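Wernska hand gripper – shared workshop build
Section 9: Checking the fingers against a flat sheet

Trinidad Castillo wrote the first version of this section in July, and it claimed the fingers would line up by themselves if you tightened everything in the right order. Mine never did. Treat the steps below as a check, and don't believe the gripper is square until you have done them.

You will need the assembled gripper, a hex key and a large white sheet. A marked or scuffed one will do. Don't buy the Vudik alignment board for this.

1. Lay the sheet flat on the bench and leave some bare wood on the right-hand side.

2. Hold the gripper over the sheet with the fingers open and look down past the tips. Both angled tips should point inward. Check that the cable loops clear over the right finger. 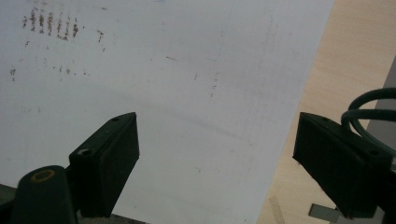 3. Check the screw holes in each finger. If a screw sits proud of the face, back it out and start again. Tightening harder won't pull it straight, whatever the Pacheco forum tells you.

4. Close the fingers slowly by hand. Stop if you feel grit or a catch.

CAUTION: Disconnect the power before step 4. The software stop is supposed to hold the motor. I would not trust my thumb to it.

5. Open the fingers again and lift the gripper clear of the sheet. Pick any mark on the white surface and use it to judge whether the gap sits evenly to the left and right. Judging by eye is crude, but I have had better results from it than from the Esby calibration routine, which reported a perfect score with one finger on backwards.

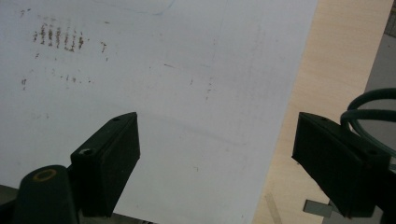 Fingers open over the white sheet, cable looped above the right finger.

6. Repeat steps 4 and 5. If the gap has shifted, loosen both fingers and reseat them. Adjusting only one tends to move the error to the other side.

Note: The parts list says the finger mounts are good for 1000 cycles before they need another look. I can't find where that number came from. Check yours much sooner – and write down what you find in the build log.

Last revised 2023-11-07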